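Bottling the damson wine, and a trip to Ternlow

The damson finally came off the lees on Monday and I bottled it the same evening. It had been sitting in the spare room since the autumn before last, in two demijohns, and I had got used to stepping round them. I racked it for the last time in the kitchen, let it stand while I washed up, and started filling at 7 o'clock. By half past nine it was done and the floor was only slightly sticky.

I used the Ikisance corker again. It is a heavy thing and the lever is stiff, but it puts the cork in straight, and the old hand one never did. If you soak the corks too long they go in easily and then creep back out overnight. I give them a few minutes in warm water and no more.

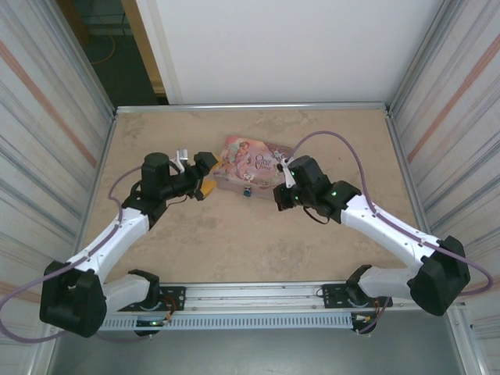 Taste so far: sharp at the front, a lot of fruit, then a dry finish that I put down to the stones. Last time I left the stones in for the whole first ferment and it had a bitter almond edge that not everyone liked. This time I strained them out after 4 days. I think it's better for it, though my brother-in-law says it has lost something. He has asked for three bottles all the same.

I won't open another until May at the earliest. Damson needs the time. The batch I made the year we moved was close to undrinkable at six months and very good at two years, and I gave most of it away in between, which still annoys me.

The other thing I wanted to write up was Ternlow. We went over on the Saturday bus, number 64, which drops you at the bottom of the lane, and it's a fair walk up from there with no pavement. The vineyard is called Skastgate and it is small. You could walk round it in the time it takes to drink a cup of tea. Malcolm Wragg runs it and did the tour himself. There were eight of us and a dog.

He grows Bacchus on the top half and something red lower down that he wasn't very keen to talk about. Most of what he told us was about frost. The lower rows sit in a dip and the cold air rolls down and stays there, so he has lost the early buds on that side more than once. He has taken out a length of hedge at the bottom to let the air drain away and says it has helped a bit.

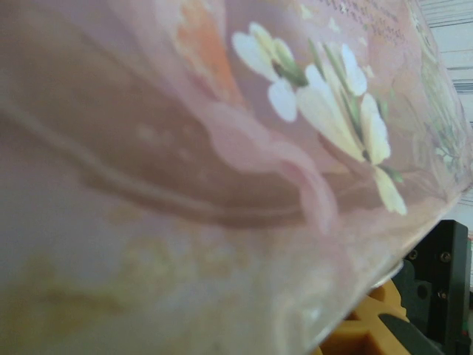

We tried four wines in the barn afterwards. The dry white was the one I'd buy again - clean, a bit of elderflower, nothing fussy. The rosé was sweeter than I like. There was a sparkling one called Ots, which he told us was named after a field, and it was good but not cheap, so we shared a glass and left it at that. The red was thin. I didn't say so.

Bread and cheese were included. The cheese was better than it needed to be and I forgot to ask where it came from.

I did ask him about pruning, as my own vine on the back wall has turned into a thicket. He said I was almost certainly leaving too much on, and to cut it back to two canes in winter and not feel bad about it. I missed the right time this year, so that will have to wait. For now I've tied in what's there and taken off the worst of the dead wood.

Next on the list is rhubarb, if the crown behind the shed gives me enough. I need 3 pounds to the gallon and so far I have one decent armful. If anyone has a recipe that doesn't rely on a heap of raisins for body, leave it in the comments and I'll give it a go.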